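Home | Products | Assembly Guides | Spare Parts | Contact
Print this page | E-mail this page
Search the guides Enter model or part no. Go

Curnari Trarngate Wardrobe System
Section 12: Fitting and Loading the Hanging Compartment

Revised 11 Mar 2018

This section covers the open hanging compartment only. For drawer units and the shoe base, see the separate sheets packed with those parts. The side panels, back wall and fixed shelf must be assembled, square and anchored to the room wall before you begin.

12.1 Before you start

Check the contents of hardware bag 209 against the list on the bag label. Do not substitute longer screws. The back wall is thinner than the side panels, and a longer screw will come through the rear face.

You will need:
- Phillips screwdriver, size 2
- Tape measure
- Pencil
- Small level
- Soft, dry cloth

CAUTION: The panels have a glossy finish that marks easily. Remove rings and watches before reaching into the compartment. Do not rest tools on the shelf.

12.2 Fitting the back wall hooks

1. Find the pilot holes near the top of the back wall, one toward each upper corner. If the holes are covered by protective film, peel the film away completely. Do not cut around the hook position.
2. Hold the mounting piece over the pilot hole with the open side facing up.
3. Start the screws by hand. Leave them loose by half a turn.
4. Fit the second mounting piece in the same way.
5. Lay the level across both pieces. Adjust until they sit at the same height, then tighten the screws.
6. Push each hook body down onto its mounting piece until it clicks.
7. Pull each hook gently toward you. A hook that lifts off has not seated. Remove it and repeat step 6.

NOTE: Do not use a power driver for step 5. Overtightening strips the pilot hole, and a stripped hole cannot be reused. A repair plug can be ordered from the Spare Parts page.

12.3 Hanging garments

Each hook is rated for one heavy garment or two light ones. Thin wire hangers and molded plastic hangers can both be used. Wide-shouldered wooden hangers may touch the side panel and should go on a full-width rail (sold separately).

1. Button or zip garments that open at the front.
2. Place the hanger squarely in the shoulders. On a hooded garment, feed the hanger neck up through the collar and let the hood fall behind it where possible.
3. Lower the hanger onto the hook. Do not drop it from above.
4. Let go and check that the hanger hangs level.
5. Check the lower edge of the garment against the shelf. Long items will hang past shelf level and short items may catch on the front edge.
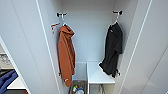
Fig. 12-3. Compartment with one garment on each back wall hook. The T-shirt on the right is twisted and its lower edge lies over the front of the shelf; correct as in 12.4.

12.4 Correcting a twisted or caught garment

A garment that rests on the shelf edge will crease along that line. To correct it:

1. Lift the hanger off the hook.
2. Hold the garment clear of the compartment and shake it once.
3. Straighten both shoulders on the hanger. If the hanger is bent, replace it.
4. Rehang with the front of the garment facing the same way as its neighbor.
5. Smooth the lower part down by hand. If it still lies over the shelf edge, fold the garment and store it on the shelf.

NOTE: Keep a gap of at least 2 inches between a sleeve and the side panel. Dark fabrics can leave lint on the gloss finish where they rub.

12.5 Load limits

Back wall hook: 12 lb each
Fixed shelf: 20 lb, evenly spread

Damp clothing weighs more than dry clothing and can stain the panels. Dry all garments fully before hanging them.

WARNING: Do not allow children to pull on hanging garments or climb on the shelf.

12.6 Care

Wipe the panels with a soft cloth and warm water. Dry at once, paying attention to the seam at the top of the back wall, where water can collect. Do not use abrasive pads or solvent cleaners. Check the hook screws every February and retighten by hand if needed.

12.7 Changes in this revision

Step 5 of 12.2 rewritten. Hook load figure moved from the back cover to 12.5. Lint note added to 12.4 at the request of A. Nwankwo, Finish Testing.

Text: Qusai Geagea
Checked: Abimbola Nwankwo

Continue to Section 13: Full-Width Rail
Back to top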